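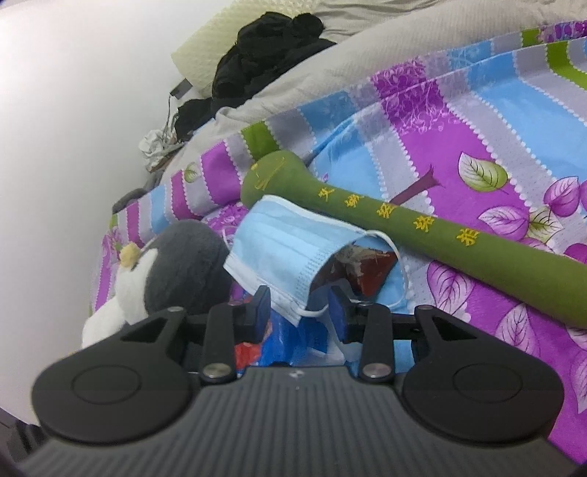

Jedmont issues safety notice on finger pads for hand-held grippers

Badstead, May – Jedmont has issued a safety notice for its hand-held parallel grippers after a fault was found in the bonding of the fingertip pads. Owners are asked to stop using affected units until the pads have been inspected. A free replacement set will be sent to every registered owner.

The notice covers 300 grippers built at the company's Badstead works with serial numbers ending in the letter R. Of the units returned so far, 169 have been examined and 12 were found to have a pad that had begun to lift at its inner edge. No injuries have been reported.

Nature of the fault

The inner pad is bonded to a rigid fingertip. On affected units the adhesive was applied too thinly along one edge and can let go under repeated side loading. The pad then forms a small lip. When the fingers close, the lip can catch thin or looped items such as the ear loops of disposable face masks, plastic wrappers and the pile of soft toys. The item may stay attached after the fingers have opened.

A lifted pad also changes the closing position of the fingers. Recordings made with a gripper in this state will show an opening width that does not match the true gap. Robot arms trained on such recordings may close too far or release too late.

The fault was first reported by Jalali, which uses the grippers to record household tidying on beds, sofas and floors. Its operators noted that light items were being dragged after release. Jedmont repeated the result on a test bench at Rorkton within four days.

"The linkage and the pivot pins are sound, and we have found no wear in either," said Saeed Ghorbani, head of product safety at Jedmont. "The problem is confined to the bond line. It should have been picked up at final inspection and it was not. We have added a peel test to every fingertip leaving the works."

Advice to owners

Open the gripper fully and look along the inner face of each pad in good light. Run a strip of paper along all edges. If the paper passes under the pad at any point, take the unit out of service. Do not press the pad back down or add household glue – this hides the fault and makes the fingertip harder to replace.

Keep fingers clear of the linkage while checking. The bars close with enough force to pinch skin.

Owners who find a lifted pad should set aside any recordings made since their last calibration. The width calibration must be run again once new fingertips are fitted.

"Most recordings will be usable," said Pejman Hashemi, who leads field support. "Where the width reading drifts part way through a session, we would discard that session and record it again."

Replacement sets contain two fingertips with pads already bonded, four screws and a printed fitting sheet. Fitting takes nearly 12 minutes and needs no special tools. Returned fingertips will be kept at Rorkton for further testing.

Grippers with serial numbers ending in any other letter are not affected and may be used as normal.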